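Accueil Carnet Jeux de données À propos
Carnet > Préhension > Avril 2018

Boîtes à œufs, deuxième série

La base Zoseck compte désormais 1,429 essais, dont 782 validés après relecture. Les emballages en pulpe moulée y restaient sous-représentés : 49 essais en janvier, tous sur des pièces neuves. J'ai repris la collecte avec des cartons abîmés, téléopération à 4 Hz, vue poignet seule.

La consigne est de pincer une colonne entre les alvéoles. La pulpe se plisse sous les doigts, et l'ouverture mesurée ne correspond plus à la géométrie initiale. J'enregistre donc l'ouverture à chaque pas, plus le courant moteur.
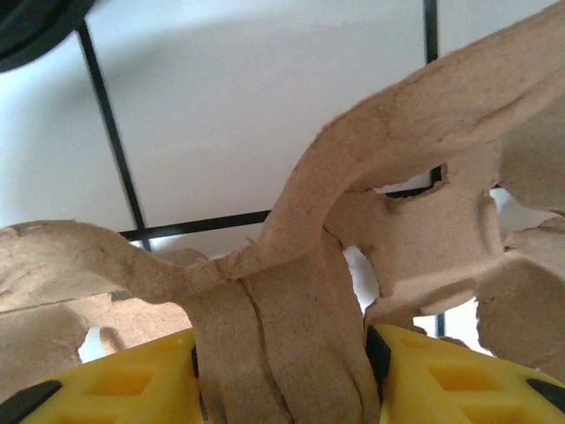 Malsha Mollah m'écrit que l'étiquette binaire prise/échec ne suffit pas pour un objet déformable, et qu'il faudrait noter l'écrasement à part, quitte à réannoter toute la série. Elle a raison sur le principe. J'ajoute un champ à trois niveaux, rempli à la main.

Reste le découpage : un même carton ne doit pas figurer à la fois en apprentissage et en test. Le script Skenwood trie encore par session, à corriger avant le prochain entraînement.

Ce site utilise des cookies de mesure d'audience. Accepter Refuser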